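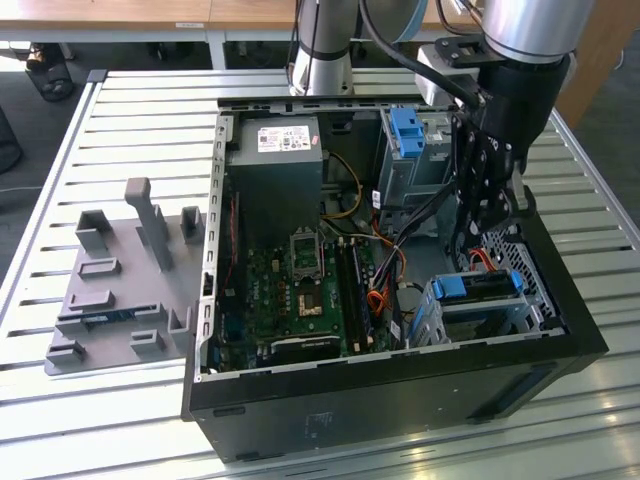

Dirside Public Services Board
Equipment Policy: Retirement of Desktop Computers

records_desk
Members are invited to comment on the proposed change to the retirement schedule for office desktops. Under the current rule, a desktop leaves service after five years, regardless of condition. The proposal would extend this to seven years for machines used only for email, word processing and the permit system. The change would affect 451 machines across the branch offices. Comments posted before the end of April will be included in the summary sent to the budget office.

branch_office_north
Our office supports the proposal. Of the 86 desktops assigned to us, 41 are due to be retired this year under the five-year rule. The staff who use them have reported no difficulty with daily work. We would prefer to spend the money on the public counter, where the chairs and the ticket printer are in far worse condition.

accounts_2
We ask that the proposal be reconsidered. The purchase price is only one part of the cost. After the fifth year the supplier warranty ends and each repair is billed separately. Our section had two power supply failures in one month, and in both cases the employee was without a computer for three working days. The summary should include lost hours as well as parts.

records_desk
The point is noted. Lost hours are not recorded at present. If accounts_2 can supply the dates of the two failures, they will be attached.

gorberg_liaison
For information, the service agreement with Gorberg permits coverage to be renewed one year at a time after the fifth year. The renewal must be requested 60 days before the warranty ends. Several offices missed this deadline last year and were billed at the full rate. I would suggest that the deadline be written into the schedule itself, whichever length is adopted.

branch_office_north
We were one of those offices. The reminder was sent to a mailbox that had been closed. We would support a single shared address for all notices from Gorberg.

permits_floor3
I must disagree with the statement that the permit system runs without difficulty on older machines. Since the Dilier update, opening a file with scanned drawings takes much longer on the older desktops than on the new ones. Applicants are standing at the counter while this happens. Email and word processing may be fine at seven years. Permit work should stay at five.

accounts_2
Agreed. The proposal treats three very different kinds of work as one.

storeroom_admin
Was additional memory considered? We upgraded 82 machines in the Zabala building and complaints about slow files dropped considerably. The work was done by our own staff outside public hours.

permits_floor3
Our machines received the same upgrade. It helped with general use. It did not resolve the problem with scanned drawings, and I would not wish the summary to suggest that it did.

storeroom_admin
Then our results differ. Our staff rarely open drawings, so that may be the explanation. I withdraw the suggestion as it applies to the permit floor.

disposal_unit
Whatever period is chosen, offices are reminded that drives must be removed and logged before a machine is released for recycling. Form and drive should arrive together. We continue to receive drives in unmarked envelopes, and these cannot be processed until the sending office is identified.

branch_office_north
May parts from retired machines be kept as spares? We have been told both yes and no.

disposal_unit
Memory and power supplies may be kept if they are entered in the office inventory. Drives may not be kept under any circumstances.

accounts_2
I would object to used power supplies being kept as spares, given our experience this year.

records_desk
The draft will be revised to separate permit work from general office work and to state the 60-day renewal deadline. The question of used power supplies will be referred to Gorberg. Comments remain open.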